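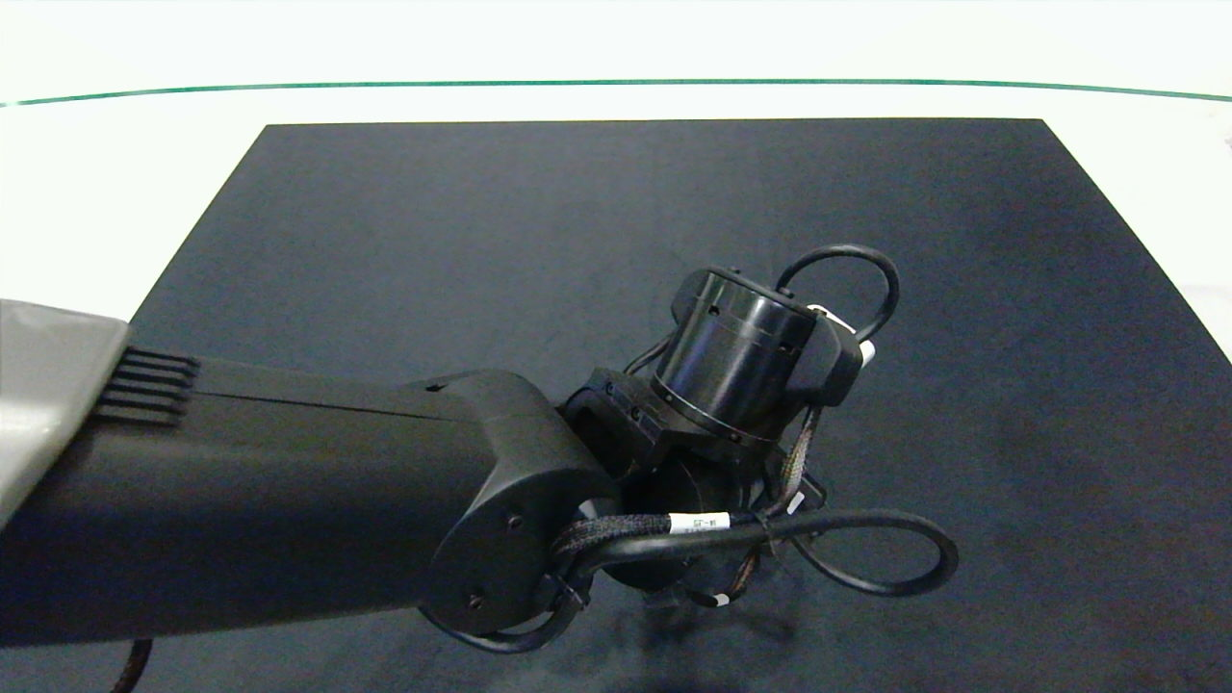

인쇄용 스타일시트는 웹 작업에서 대개 맨 마지막에 손을 대는 파일이다. Ronton에서 프런트엔드를 맡고 있는 개발자는 지난 1년 가까이 그 파일 하나를 붙들고 일했다. 설비 설명서를 웹으로 제공하는 Cloltbridge의 문서 사이트를 종이에 제대로 찍히게 만드는 일이었다. 어디서부터 이야기하면 좋겠느냐고 묻자 그는 여백부터 꺼냈다. "흰 탁자에 짙은 남회색 매트를 깔아 놓으면 매트가 상판을 거의 다 덮어도 왼쪽, 위쪽, 오른쪽으로 흰 테두리가 남잖아요. 종이 여백을 처음 설명할 때 그런 걸 예로 듭니다. 매트가 본문 영역이고 테두리가 @page의 margin이에요. 본문 상자에 준 margin하고는 다른 값인데 이걸 섞어 쓰는 분이 많습니다."

Cloltbridge 사이트에는 설명서 페이지가 2194개 있다. 템플릿은 27종이다. 현장 기사들은 지금도 설명서를 뽑아서 들고 나간다. 장갑을 낀 채로는 화면을 넘기기 어렵고, 지하 설비실에서는 통신이 끊기는 곳이 많다고 한다. 그런데 예전 페이지를 인쇄하면 왼쪽 메뉴가 첫 장을 통째로 차지했고, 표는 오른쪽 두 칸이 잘려 나갔다.

"고객사에서 받은 불편 접수가 70건이었는데 절반 넘게 표 얘기였어요. 화면에서는 표를 옆으로 밀어서 볼 수 있게 해 놨거든요. overflow를 auto로 준 상자 안에 표가 들어 있었죠. 종이는 밀 수가 없으니까 그대로 잘립니다. 인쇄할 때 visible로 풀어 주고 글자 크기를 조금 줄이는 걸로 대부분 해결됐습니다."

대부분이라는 말에 대해 더 물었다. 칸이 아홉 개가 넘는 부품표는 끝내 세로 용지에 들어가지 않았다고 했다. 이름 붙은 페이지를 써서 그 표만 가로로 돌리는 방법을 시험했으나 브라우저마다 결과가 달랐고, 결국 해당 표는 원고 쪽에서 둘로 나눴다. "CSS로 풀 문제가 있고 원고를 고쳐야 할 문제가 있는데, 처음 두 달은 그걸 구분 못 하고 시간을 썼습니다."

완성된 인쇄용 파일은 295줄이다. 처음에는 화면용 스타일을 전부 불러온 뒤 필요 없는 것을 하나씩 되돌렸는데, 되돌리는 선언만 계속 늘어나서 버렸다고 한다. 두 번째 판에서는 화면용 규칙을 screen으로 묶어 인쇄에서 빼고, 글꼴과 제목 크기처럼 양쪽에 다 필요한 것만 공통 파일로 옮겼다. 그는 이 순서를 권했다.

"기존 사이트에 얹는 거면 공통으로 뺄 걸 고르는 게 제일 오래 걸려요. 저희는 템플릿을 하나씩 인쇄해서 벽에 붙여 놓고 봤습니다. 미리보기만 보면 놓치는 게 있어요. 회색 글자가 화면에서는 멀쩡한데 레이저 프린터로 뽑으면 흐려서 못 읽습니다."

쪽 나눔에 관해서는 욕심을 줄이라고 했다. 제목 바로 뒤에서 쪽이 갈리지 않게 하는 것, 그림과 그림 설명이 떨어지지 않게 하는 것, 그리고 문단의 첫 줄이나 마지막 줄만 따로 남지 않게 하는 것까지가 그가 정해 둔 선이다. 순서가 있는 작업 절차 전체에 break-inside: avoid를 걸었다가 빈 종이가 반 장씩 생긴 적이 있어서 지금은 절차의 각 단계에만 건다.

링크 주소를 본문 뒤에 괄호로 찍어 주는 방식도 써 봤느냐고 물었다. 오래된 인쇄용 예제에 거의 빠지지 않고 나오는 기법이다. "넣었다가 외부 링크에만 남겼습니다. 설명서 안에서 서로 거는 링크가 한 쪽에 열 개도 넘는데 주소가 다 찍히니까 문장이 안 읽혀요. 내부 링크에는 문서 번호를 찍습니다. 기사분들은 어차피 번호로 찾으시니까요." 문서 번호는 사이트 생성기인 Bai가 빌드할 때 data 속성으로 넣어 주고, CSS에서는 attr()로 꺼내 쓴다.

쪽 번호는 아직 숙제로 남아 있다. 본문 안에 '몇 쪽 참조'를 자동으로 찍으려면 브라우저 인쇄 기능만으로는 어렵고 전용 변환 도구가 필요하다. Ronton은 Koltside 지사의 설명서 일부를 변환 도구로 PDF까지 만들어 보고 있는데, 한글 줄바꿈이 웹과 다르게 나와서 확인할 것이 많다고 한다. word-break를 keep-all로 두면 좁은 표 칸에서 글자가 넘치고, normal로 두면 단어 중간에서 줄이 바뀐다. 지금은 본문에 keep-all, 표에 normal을 쓰면서 표 제목 칸만 예외로 둔다.

공부할 자료를 추천해 달라고 하자 그는 명세의 인쇄 매체 부분을 먼저 읽으라고 했다. 책은 화면 중심이어서 인쇄를 한 장 정도로 끝내는 경우가 많고, 블로그 글은 어느 브라우저에서 확인했는지 적지 않은 것이 많다는 이유였다. "명세를 읽고 나서 자기가 쓰는 브라우저 세 개로 직접 뽑아 보세요. 저희도 속성마다 되는지 안 되는지 표로 적어 두고 브라우저가 올라갈 때마다 다시 뽑습니다."

다음 작업은 흑백 인쇄에서 경고문을 구분하는 일이다. 화면에서는 위험과 주의를 빨강과 노랑 배경으로 나누는데, 브라우저는 기본 설정에서 배경색을 찍지 않는다. 그는 배경을 포기하고 테두리 굵기와 앞머리 글자로 나누는 안을 만들어 고객사의 검토를 기다리고 있다.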